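Burcombe Workshop, Textile Conservation Section
Notebook entry, May. Opened 9:15 a.m.

Subject: relaxation and surface cleaning of the Kapoor sampler, continued from the previous entry.

The sampler was removed from the humidity chamber at 8:40 a.m. and placed on the padded board. The two lower corners have relaxed well. The upper left corner retains a hard crease where the cloth was folded over the old backing card, and a second session in the chamber is recommended before any pinning is attempted.

The thread count was repeated along the warp on the reverse. The colored silks were tested with deionized water on cotton swabs, three spots to each color. The brown and both greens were stable. The red in the border transferred slightly on the second swab. Wet cleaning is therefore ruled out for the present, and the section will proceed with low suction and soft brushes only.

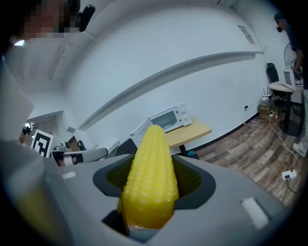

Can the red border be fixed so that the piece may be washed after all?
A temporary fixative could hold the dye for a short bath, but it would have to be removed afterward with solvent, and the silk in the border is too brittle to go through both treatments. The section's preference is to leave the border alone and accept some remaining discoloration in the ground cloth.

Surface cleaning began at 10:30 a.m. through a nylon screen, working from the center outward. Dust was collected on a clean filter and retained in a labeled envelope, accession 129. The alphabet rows were completed before noon. The reverse was left for the next session, as several long floats are already broken and will need to be laid down under net first.

Light readings were taken at the bench with the blinds open and again with them closed. The open reading was 600 lux, well above what is acceptable for dyed silk left out during a working day. Colleagues using the long bench are asked to keep the blinds closed and to cover the board when leaving it.

Stock: the Karuvura net arrived in the wrong weight. It is suitable for linings but too heavy for this piece. The order is to be placed again with Busell, who hold the finer grade on some 1000-yard rolls and will cut to length.
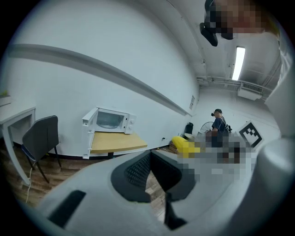
Outstanding

Second humidification of upper left corner, with readings every half hour.
Dye the new net to match the ground cloth; keep a strip of each trial in this book.
Replace the filter on the low-suction unit.
Obtain written agreement from the owner before the old backing card is separated from the label.

Entry closed 4:50 p.m.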